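Notes on the February Handover Fault

This entry records a fault that occurred at the Gullmont bench in February, the steps taken to identify it, and the changes adopted afterward. Several readers have asked for a fuller account than the short notice posted at the time.

The task is a two-arm handover of food cans. One arm lifts a can, the two grippers meet over the mat, the second gripper takes hold, and the first lets go. The sequence is run by Etance, our scheduling software, which issues the release command once the receiving gripper reports a firm hold. It had been run 551 times on the present settings before the fault appeared.

On a Friday afternoon the giving arm released a can before the receiving arm had closed on it. The can fell to the mat and rolled against the rail. Neither arm stopped. The receiving arm closed on nothing, reported a hold, and carried its empty gripper to the drop point at full speed. The operator pressed the stop button at that stage. There was no injury and no damage beyond a dented can.

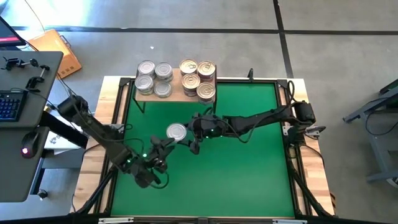
Makori wrote in response to the original notice that the dropped can was the lesser matter. An arm that believes it is carrying something when it is not, the comment went on, will sooner or later be sent into a space that someone considers safe to reach into, and the report ought to have said so in its first line.

That criticism is accepted. The notice was drafted as an account of a lost part, and the false hold report deserved to be treated as a safety matter from the beginning. The log has been reclassified accordingly.

The cause was found on the following working day. The receiving gripper reports a hold when its motor current stays above a set level for 200 milliseconds. An update to the Jerkholm driver had changed the closing profile so that the fingers pressed harder at the start of their travel. That early effort was enough to pass the test before the fingers had touched anything. On most runs the can was in place a moment later and the mistake went unseen. On the Friday run the receiving arm was slightly behind, and the release came too soon.

Three changes have been made. The hold test now runs for 400 milliseconds and does not begin until the fingers have slowed. Finger position is checked along with current, so that a fully closed gripper can no longer be counted as holding a can. Finally, a disagreement between the two readings stops both arms and requires a person to clear it at the console.
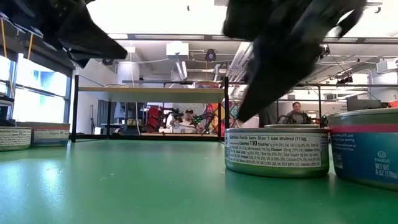 The position check proved harder to set than expected. Cans of different widths stop the fingers at different points, and the first limits we chose rejected the wider ones on nearly every attempt. The limits are now entered separately for each type of can. This adds a step to setup, and it is one that can be forgotten, so Etance will refuse to start a run if the entry is blank.

The driver update itself had been installed without a test run at reduced speed. Our written procedure called for such a run after any change to an arm but did not mention drivers. The wording has been corrected to cover any change to software or firmware in the motion path.

One item remains open. When both arms stop during a handover, each may still be gripping the same can, and the operator must decide which one to release first. At present this is left to judgment, with the mat kept clear of hands until one gripper has been opened from the console. A written order of release is being drafted and will be posted under this entry when it has been tried on the bench.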